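Ticket: Gloves not in pairs after sorting, lost property desk
Opened: 2/9/19
Opened by: Ghada Hattar
Status: waiting for reply
Product: Wadero shelf labels

Hello,

I write again about the glove basket. We use Wadero labels for the lost items in our ski hall, and every basket should hold only complete pairs. Since December the list shows pairs which we do not find on the shelf.

What I tried so far:

I printed the labels again, 12 pieces. The same numbers came out, so the printer is fine.

I took the gloves out of the basket and compared them with the list. The list says two pink pairs and one blue pair. On the table I have one blue pair, I believe, because both are small and light blue with gray cuffs. The pink ones are not a pair. One is knitted, pink with gray fingers, and the other is a thick ski glove with white trim.

I searched the list for "pink glove" and got nearly 1,000 lines. It seems that the program joins two items when the color word is the same – it does not look at the type.
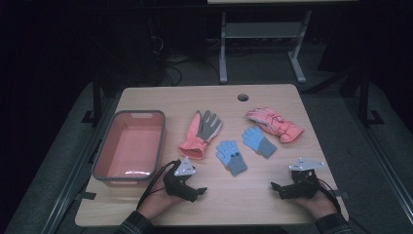 I changed the type field by hand to "knit" and "ski" and saved. After 10 minutes the list joined them again under one number. I also removed the second color, with the same result.

My questions: can the joining be switched off for single gloves? And if not, can I give them a separate label until their partners are found? I don't want to give a guest two different gloves and call it a pair.

My colleague at the Serora desk has the same problem with socks, but she did not open a ticket yet.

Thank you and best regards,
Ghada Hattar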